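Chapter 4
Eyes Over the Water: The Maritime Patrol Aircraft

Anyone who has stood on a cliff and tried to follow a small boat with the naked eye will know how quickly the sea swallows things up. You look away to find your sandwiches, you look back, and the boat has gone – or rather it is still there, and you have lost it among a great many waves that all look much the same. Now imagine the same job from the side window of an aeroplane, at 3000 feet, with the sun in your eyes and 6 hours still to fly before anybody puts the kettle on. That, more or less, was the daily work of the maritime patrol crews, and it is with them that we shall be spending this chapter.

In the last chapter we looked at the bomber and at the people who planned its long journeys over land. The patrol aircraft grew up beside it and borrowed a good deal from it, including, in many cases, the airframe itself. But a bomber crew set out for a place they could find on a map, and a patrol crew set out for a stretch of water. Their target might be there, or it might be a day's sailing away, or it might be underneath the surface and taking great care to stay there.

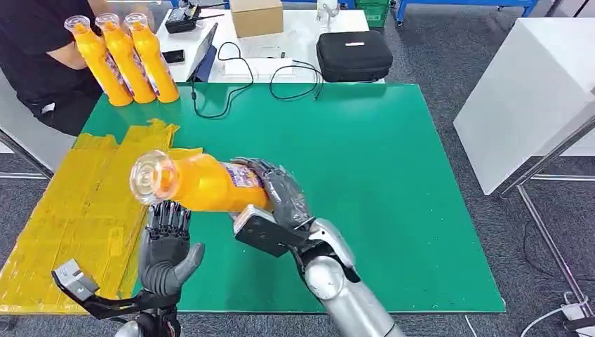 For this reason we need to think about endurance before we think about speed. A fast aircraft that must turn for home after an hour is of little use over a wide ocean, however handsome it looks on the runway. Designers therefore gave up a good deal of speed in return for fuel, and for room inside – room for radar sets, for flares and sonobuoys, and (never to be forgotten) for a small galley and somewhere to lie down. Tired people miss things, and the air forces learned this the hard way.

We shall follow the story through two stations. The first is Vadberg, a flying boat base on a sheltered inlet, where crews went out to their aircraft by launch and where a rough Thursday could keep the whole squadron at its moorings. The second is Prirnuvholm, further along the same coast, which had a long concrete runway and took over the work once land-based aircraft could stay up for as long as the boats. You will meet both names again in the exercises, so it is worth finding them now on the map at the back of the book.

Towards the end of the chapter we turn to the Marinho search, in which crews from both stations looked for a missing freighter over 200 miles of open sea. It shows very clearly how a search pattern is laid out, how it is shared between aircraft, and what happens when the weather refuses to co-operate. The Clurkura lighthouse log, part of which is printed in section 4, gives the view from the ground.

Before you read on, you may like to go back over the pages on dead reckoning in Chapter 2. We shall lean on them quite heavily in the section that follows, which begins with the navigator's table.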